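Perron Adult Learning, Ostville Annex
Organizing Small Workspaces
Handout 6: The desk supply case
Instructor: Latrice Alcantara
Shop and materials: Tanner McIntyre

Bring this handout to class along with the supplies you sorted last time. If you missed that session, do the sort at home first. It takes half an hour for a normal desk drawer, longer if the drawer has not been opened in a while.

What this session covers

We are moving from drawers to cases. A drawer stays where it is and can be a little messy without causing trouble. A case gets picked up, tipped on its side, put in a bag and opened somewhere else, so whatever is in it has to hold up to being moved. The session deals with the small hinged case, the kind with a lid attached along one side and some sort of catch on the other. We will cover choosing one, deciding what goes in it, packing it, and putting it back in order after use.

The zipper pouch was covered in Handout 5 and will not be repeated. Some of you prefer the pouch, and you may use it for the final exercise if you write a short note explaining the choice.

Terms

Base: the half of the case that sits on the table.
Lid: the half that swings. On some cases the two halves are the same depth and either one can serve as the base. Pick one and mark it.
Catch: whatever holds the case shut. It may be a snap tab, a slide or a pair of clips.
Kit: the set of things that belong in the case.
Stray: anything in the case that is not on the list for the kit.
Staging: laying the kit out on the table before packing it.

Choosing a case

Measure the longest item first. For most people this is a pencil, a ruler or a pair of scissors. The inside of the case needs to be longer than that item by the width of a finger. Do not go by the size printed on the label, which is usually the outside measurement.

Check the hinge. Open the lid all the way and let go of it. On a good case the lid lies back and stays there. If it creeps shut, you will be holding it open with one hand every time you use it. A molded hinge, where the plastic is simply thin along the fold, is fine for light use. A pin hinge lasts longer but can catch on fabric.

Check the catch with one hand. If you need two hands to close it, you will stop closing it.

Color matters a little. A white or clear case shows ink and pencil dust, so you will know when it needs wiping. A dark case hides dirt and also hides small dark things, such as erasers and pencil sharpeners, at the bottom. For the class kit I suggest a light one. Tanner keeps a shelf of the Drekwood cases in the materials room and you may borrow one for the term. Sign the sheet by the door.

Depth is the last thing. A case that is too deep turns into a heap. Two layers of pencils is enough.

Deciding what goes in

Start from the job, then make the list. Write the job at the top of an index card in a few words: "labeling boxes," "homework at the kitchen table," "mending paper files." Then write down what that job uses. Leave off anything you only might use.

A kit for labeling, to take one case, would be:

One marker, broad tip
One marker or pen, fine tip
One glue stick
One roll of tape, small
Blank labels, cut to size
Small scissors with a blunt end

One of each is the rule. Spares go in the supply drawer at home. People object to this every term, and the objection is always that the marker may dry out. It may. Check it once a month with a stroke on scrap paper and replace it if the line is broken or pale.

Tape the card inside the lid when the list is settled. We will allow one change after the first week of use.

Staging

Staging is the part most people skip. It means clearing a stretch of table, putting the open case on it and laying the kit out where you can see it before anything goes in.

The table should be clear of other work. If you can't clear all of it, clear a space twice the width of the open case. A plain tabletop is better than a patterned cloth, since small things get lost in a pattern. Wipe it first. Crumbs and eraser dust will stick to a glue stick and end up in the case.

Set the case down open with the hinge running away from you or along the back, whichever feels natural. Put the items on either side of it, with enough space between them that you can pick one up without touching the next. Leave them lying down. Round things roll, so if your table has a slope — the tables in Room 28 do — turn them so they lie across it.

Look at each item while it is out. Caps should be on all the way. A glue stick should be wound down before the cap goes on, or the cap will take the top of the glue off with it. Wipe off any dried glue around the rim with a damp cloth and let it dry.
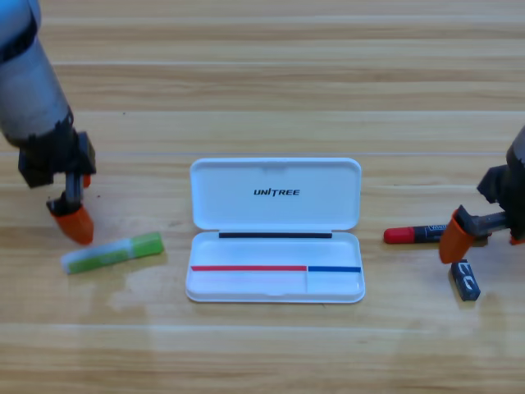 Packing the case

With the case open and a few things such as a glue stick and a red-capped marker out on the wood beside it, you have enough to practice on. Use the order given here the first few times. After that you may change it to suit your hand.

1. Put the longest item in first, against the hinge side. It acts as a fence for the rest.

2. Lay the markers next to it, caps all pointing the same way. We use caps to the right. Left-handed students may reverse this.

3. Put the glue stick next, on the side nearest the catch. It is the thickest thing in most kits and it fills the gap that lets the others slide.

4. Put short items at the ends, where the long ones leave room. Do not lay them on top.

5. Flat paper items go in last, over everything, or in the lid if the lid has a pocket.

6. Close the lid without pressing. If it does not meet the base by itself, something is standing up. Open it and look. Do not force the catch.

Then do the tip test. Hold the closed case level, tip it slowly to one side and back, and listen. One short slide is acceptable. A long rattle means there is too much space, and a folded paper towel along one side will fix it.

Putting things back

The case should be reset at the end of every use, before you leave the table. Go by the card in the lid. Anything on the table that is on the card goes in. Anything in the case that is not on the card comes out and goes to the stray dish.

The stray dish is emptied once a week. Most strays are pens from somewhere else in the house. Return them to the room they came from. If you can't tell where a stray came from, try it, and keep it only if it works and you have a place for it.

If more than one person uses the case, agree on who resets it. In my house it is the last person to use the glue.

Cleaning

Empty the case and wipe the inside with a damp cloth and a drop of dish soap. Pay attention to the corners and the groove along the hinge. Marker on plastic usually comes off with rubbing alcohol on a cotton ball, but try a hidden spot first, as it can cloud some clear plastics. Leave the case open until it is dry. Once a season is enough for a case that stays indoors.

Exercise for the week

Choose one job you do at a table at least twice a week. Write the card, stage the kit, pack the case and use it for the whole week. Keep a short log with three columns: day, what you reached for that was not there, and what you never touched. A line a day is plenty.

At the end of the week, make your one change to the card. Bring the case, the card and the log to the next session. We will trade cases with a neighbor, and each person will try to repack the other's case from the card alone. Write the card clearly enough that a stranger could do it.

Reading

Kerov, the section on portable storage, in the course packet. Skip the part on toolboxes for now. We return to it when we do the garage — bring questions then.

Materials room

Borrowed cases come back empty and wiped. Labels and index cards are on the lower shelf and you may take what you need for the exercise. Scissors stay in the room. If the door is locked, ask Tanner at extension 2833.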